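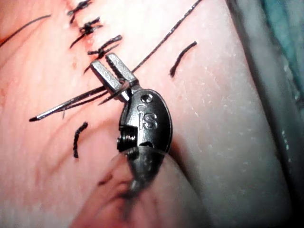

Zawadi Muli pergunta se as orações repetidas entre o Advento e a Quaresma contam duas vezes. Não contam: cada texto tem um só registo, com duas etiquetas.

# Orações de Potulside

Coleção de 610 orações curtas em português, 200 delas com tradução revista. Faltam rever 63 salmos parafraseados — espero terminar em outubro.

## Campos

texto, tempo_liturgico, tema, fonte (Flukham ou Hoàng)
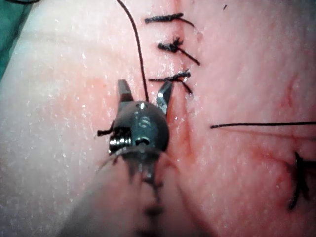

O tema "cura" foi o mais difícil de etiquetar. No salmo 147, "liga as suas feridas" pode ser atar com pano ou também coser, como o corte com pontos diante da pinça aberta. Deixei as duas leituras no campo tema.

## Uso

Livre para leitura em comunidade.

Relacionados:
Hinos de Flukham
Lecionário Flukero

Última atualização: outubro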